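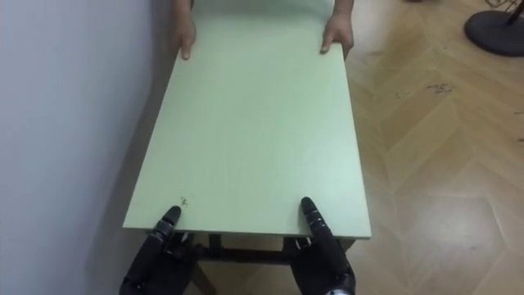
## Sunday, March 8, 2020 — Bunau seepage columns, week 6

In on a Sunday to change the bottles, and very glad I was. Column C has finally broken through! Uranium in the outflow had been sitting flat since we started the carbonate feed, and then Friday night's bottle came off the kinetic phosphorescence kit at 30 micrograms per litre. I ran it twice more from the same bottle and got the same answer, near enough to make me grin at an empty corridor.

Why I'm so pleased: C is the column packed with the Derkach core, the one with all the grey clay in it. Kwabena bet on the clay holding everything back until Easter. I said the bicarbonate would pull it through sooner, and it looks as if it has (he owes me a curry).

Things done today:

- Bottles changed on A, B, C and D. Acidified the old ones, labels on the shoulder this time so they don't rub off in the rack.
- Feed tank topped up. Conductivity 1120 microsiemens before, same after.
- pH probe recalibrated. It had drifted a bit low, so treat Thursday's pH readings with suspicion. I've put a pencil mark next to them.
- Pump head 2 is squeaking again. New tubing fitted, old piece kept in the drawer in case Wellington wants to look at the wear.

Column A is still the puzzle. It's the Flulidby sand, clean as you like, and it ought to have let go first. Outflow is below detection yet again. Either there's more iron on those grains than the sheet says, or the feed is finding its own way down the wall and skipping most of the sand. I'd love it to be the iron! A bromide tracer would settle it, and we have enough bromide left from the October run for one good go.

Wellington Bragança rang from Sumadell just before lunch. The monitoring wells down the slope from the old leach field are all rising with the rain, and he has pulled samples from the shallow ones. They come up on the van next week, 10 bottles, unfiltered, so whoever is in needs to filter them the same day. He says the water smelt of nothing and looked lovely, which tells us nothing, but I like that he always notes it.

Still to do:

- Tracer on A, starting when Kwabena Dramani is back and can do the overnight bottles
- Ask for the full core log for Derkach, we only have the top page
- Plot C against pore volumes, not days. Days are useless with the pump stopping and starting
- Order more 0.45 filters

Rate on C left as it is — please don't touch it, I want the whole curve.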